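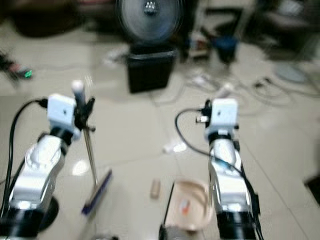 Mullilach supplies calibration and repair of torque wrenches, pressure gauges and dial indicators to machine shops and small utilities. The company was started by Darcy Pomare in a single bay at Gerkholm and now occupies two floors of the same building. Incoming items are logged, cleaned and left at room temperature for 18 hours before measurement. 

About Us > Company > Who We Are

Posted December by Hatice Yazıcı

Gauges are checked at 5 points on the rising scale and the same points on the falling scale. Torque wrenches are exercised at full load first. Results are reported as found and as left, with the uncertainty stated for each point. An item that fails is not adjusted until the customer approves the work in writing.

Standard turnaround is six working days. The Plerkilden counter accepts drop-offs until 4 p.m.

Contact Mullilach | Copyright Mullilach | Back to top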